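Nunden pantry program to expand to second site in May

Kerekes Community Pantry has confirmed that its Nunden grocery program will open at a second location, Dritina Hall, in May. The expansion is supported by a one-year contribution from Vultasico, a regional food wholesaler.

The program currently serves 290 households. With the addition of Dritina Hall, it is expected to reach about 400 by the end of its first year.

"Families have told us that staples alone do not make a meal," said Bình Vi, program director. "Sauces and seasonings are among the items most often requested at our counter, and among those least often donated."

Under the agreement, Vultasico will supply 1,000 bottled, jarred and canned items each month. Donations from the public will continue to be accepted at both sites on Saturday mornings.

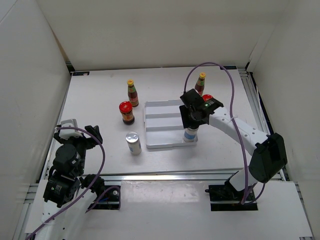
Condiments will be offered as a separate category for the first time, and households may choose their own at each visit. Sauces in bottles and jars, such as the brown sauce with the yellow cap and the dark sauce in the red-lidded jar, will be shelved apart from canned goods. Labels must be intact and legible, and opened containers cannot be accepted.

"We are pleased to support a service that respects the way people cook at home," said Osamu Iwasaki, community programs manager at Vultasico.

Registration for the Dritina Hall site is open to residents of the neighbourhood. Enquiries may be directed to the Kerekes office during business hours.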